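Minutes of the June meeting, North Down and Ards branch, upstairs room, 7.30pm

**Present:** Eimear Noonan (chair), Pádraig Carroll, Ruairí Ní Mhurchú, Tomás Quinlan, Ayuba Boateng (minutes)

**Apologies:** none received, although we were expecting more people than came.

## 1. Minutes of the last meeting

Agreed, with one change. Tomás asked that "the branch welcomed the party's new media plan" be altered to "the branch was told about the party's new media plan". Pádraig said that was petty. The change was made.

## 2. Broadcast coverage

Eimear had been asked by head office to report on how the party is doing on television and radio between elections. She had a two-page note from them which she read out in part. It claims the party is "gaining visibility across all platforms".

Ruairí asked which platforms. The note doesn't say. He had kept his own tally of the evening programmes over the last month and found the party's spokespeople on three times, one of those by telephone on a bad line, and one in a panel where our man was asked a single question about bin collections. He didn't regard this as visibility.

Pádraig said the tally left out local radio and the morning phone-ins, where we do better. Ruairí accepted that but pointed out that the morning phone-in is largely us ringing up. Pádraig said a caller is still a voter hearing the party's name. Tomás asked whether callers had been giving the party's name. There was some discussion of this and it appears that mostly they had not.

Ayuba asked what head office meant to do with our report. Eimear said it would feed into the regional review. Ayuba asked what had come of the previous regional review. Eimear said she would find out.

It was agreed to send Ruairí's tally to head office as it stands, without a covering paragraph saying we are encouraged.

**Action:** Ruairí to type up the tally. Eimear to send it and ask about the last review.

## 3. The Virkum poll

Pádraig circulated the Virkum figures, which have the party up on the spring. He thought members should have them for the doors.

Tomás was not persuaded. The rise is inside the margin of error, the poll was done online, and the question about council elections was asked after one about the Executive, which tends to push people back to the big two or to "don't know". He would not be using it on any door he knocked. Pádraig said Tomás had been happy enough with Virkum when the figures were bad. Tomás said that when the figures were bad they had matched what he was hearing.

Ruairí wondered who had paid for the poll. It is not on the sheet. Pádraig believed it was Grorkico, the lobbying firm, acting for a client. Several members felt we should know who the client was before putting anything on a leaflet.
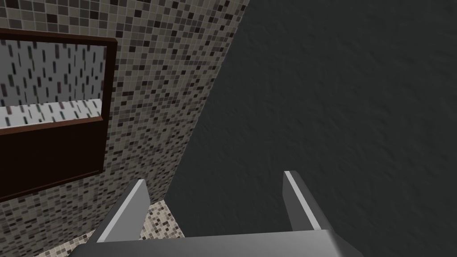

Eimear's view was that a poll can be mentioned in conversation if a voter brings it up, but should not be printed. This was put to a vote and carried by four to one, Pádraig against. He asked for it to be minuted that the other parties will print it if it suits them. So minuted.

**Action:** Pádraig to ask Grorkico for the full tables and the name of the client.

## 4. Candidate selection

Head office wants selection finished before the summer break. There are six seats in the area and we hold none of them. The suggestion from above is that we run two candidates.

Tomás said he had yet to see an argument for two that was more than arithmetic on the back of an envelope. Last time the second candidate's transfers went all over the place and a fair number didn't come back to the first. Running two also means double the posters and double the leaflets, with the same handful of people to carry them.

Pádraig argued for two on the grounds of geography. A candidate from the shore end gets nothing up the hill and the other way about. Ayuba agreed there was something in that, but asked who the second candidate would be, as the only name so far is Pádraig's cousin and she has said no. Pádraig said she had said not yet.

Ruairí raised the pact rumour. He had heard from two people that we were to stand aside in the neighbouring area in return for a clear run in ours. Eimear has been told by the regional organiser that there is no pact. Ruairí noted that this is also what was said before the last one.

No decision taken. Members were uneasy about being hurried to a date that seems to have been picked to suit the conference timetable.

**Action:** Eimear to ask the regional organiser, in writing, whether any talks are going on, and to ask for the answer in writing too.

## 5. Canvassing app

We have been offered a trial of Ding, the canvassing app made by Nustanex. The company's leaflet says that branches using it see "transformed engagement". It gives no numbers.

Ayuba had sat through the online demonstration. It records who was in and what they said, and colours the street map to match. He thought it did the same job as our spreadsheet with more tapping. It needs a signal at every door, and we don't have one on half of the back road. He could not get a clear reply on where the data is kept or who at head office can read it.

Tomás asked the cost after the trial. This is "to be confirmed". Pádraig thought we should at least try it, as the spreadsheet has been lost once already. Ayuba said it had not been lost, it had been saved under the wrong name, and he had found it.

Agreed to hold off until the data question is answered.

**Action:** Ayuba to write to Nustanex about data and price.

## 6. Any other business

Ruairí asked whether the party has a position on the bus route changes. There is a press statement, which says the party "has heard the concerns of residents". He asked what we thought about them. Eimear will request a proper line.

Pádraig asked for help with the stall at the summer fair. Tomás and Ayuba will do the morning. The afternoon is still open.

The meeting ended at 9.10pm. Next meeting in the same room, time to be sent round by Eimear.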